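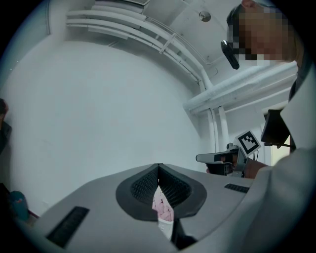 Leonora Navarro runs data collection at Tridaria, where people pick things up with hand-held grippers so that a learning system can copy them. The team started in October and has recorded 3,039 examples. Of those, 2,277 were kept.

"People ask about the ones we threw out," Navarro says. "Mostly it's tracking. If the marker on the gripper gets turned away for too long, we lose the position, and then the recording isn't much use to us."

She likes cloth for training new collectors. "A box is the same box every time. With cloth you let go and it's a different shape. You have to look at it again before you grab it, and we want that in the data." 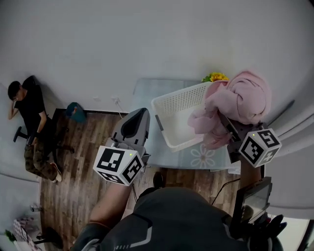 Pink fabric and a white basket, with a gripper in each hand.

Jayson Manalo, one of the collectors, says he had to slow down at first. "I was working like I'd work with my fingers. You can't feel an edge through the gripper, so you go by eye." A session for him is 36 recordings, and he stops for a break after every 12.

Does he repeat the same motion each time? "No, they don't want that. Leonora will tell me to start from the other side, or use the left more."

Navarro plans to move on to folding next. "Folding takes longer and more of it goes wrong," she says. "We'll keep some of the bad ones too, with a label."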